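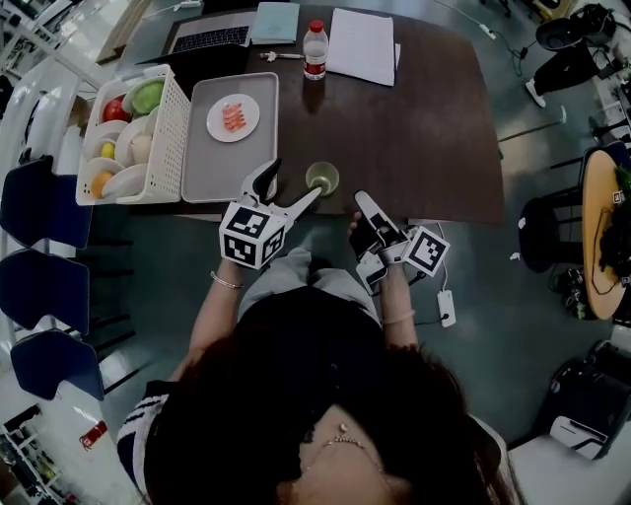
Plastic basket for plates on a work table, or buy a proper rack?

tablehog_vb
Posted Tuesday, June 9, 2026

We have one dark wooden table in the back room and it does everything. Laptop and papers at the far end, plates and the toy food at the near end. At the moment the plates stand on edge in a white plastic lattice basket with the apple, the lemon, the orange and so on pushed in between them, and a grey tray sits next to it for whatever is being "served" (lately the shrimp).

My other half wants to replace the basket with the Cadetti plate stand, which is 165 at the shop in Vorkbridge. I think that's silly money for a few bits of bent wire, but I've been told the basket will scratch the plates, mark the table and end up tipping over onto the laptop. Is any of that true? I don't trust the shop's own page, where every single review gives it full marks.

Also, does anyone have a way of keeping drinks off the paper end? There's always a glass or a bottle out somewhere.

mostly_shelves

Scratching: I doubt it. Plastic against a glazed plate does very little, and if yours aren't glazed they're probably cheap enough not to matter. What does mark plates is grit in the bottom of the basket, so tip it out now and then.

Marking the table is more likely, though only if you put things back wet and the water comes through the holes. Dry them first or stand the basket on the tray. Tipping depends on how you load it. If all the plates lean one way at one end, any basket will go over, and so will a 165 stand. Put the plates in the middle and the toy fruit at the ends.

I had the Hundis version of that stand for 3 years. The slots were too narrow for anything with a deep rim and I went back to a basket.

chung_street_lets

Buy the stand. You get what you pay for.

mostly_shelves

Do you own one?

chung_street_lets

No, but it looks solid.

drips_and_coasters

On the drinks, I'm not convinced by any of the gadgets. Weighted coasters, clip-on cup holders, I've tried 2 of those and both lived in a drawer by November. Bottles with the cap screwed on can stay on the table, and open glasses go at the plate end on the tray. It works about 100 per cent of the time when people do it, and they mostly don't. Move the papers to a shelf when you finish for the day, you'll lose fewer that way.

As for the stand, measure your widest plate before you spend anything.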